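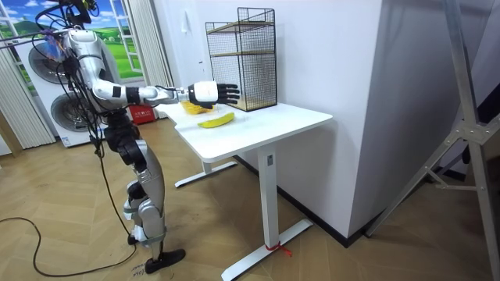

Humanoid at the practice table, right hand over the tabletop with the banana and the yellow mesh basket.

Home Courses Visit us FAQ Contact
Search this site Go

Questions about the teaching sessions

Who can take part?
Any adult who can stand and move both arms freely. You do not need to know programming. Most people who come to Woltach have never touched a robot before.

What is the difference between hand guiding and remote control?
In hand guiding you hold the arm of the robot and move it yourself, and the joints record the path. In remote control you stand apart, wear the gloves, and the robot follows your hands. We start everybody with hand guiding. The gloves come in the second session.

What tasks will I show to the robot?
Simple ones from the kitchen and the house. Pick up a fruit, put it in a basket, move a thing from one shelf to another. The same task is repeated many times, each time with a small change in where the object lies.

How long is a session?
It is 60 minutes, with a pause in the middle. A person who is new will usually finish 23 good demonstrations in this time. Please do not hurry to make more - slow and clean movements are better for us.

What counts as a good demonstration?
One where the hand goes to the object without searching, closes once, and opens only when the object is in its place. If you drop it, say "discard" to the operator and begin again from the start position.

My hand moves but the robot is late. Is this normal?
A very small delay is normal. If you can notice it clearly, stop and tell the operator. Do not try to correct by moving faster.

Can I come near the robot while it is moving?
Only in hand guiding, and only on the side that the operator shows you. Look where the cables are before you step.

Which software do you use?
Recording is done with Unum, version 2. You can ask for a copy of your own recordings until the end of July.

Where do I come?
To the Kılıçarslan building, ground floor. On Tuesday the front door is closed, so please ring the bell marked Grultevent.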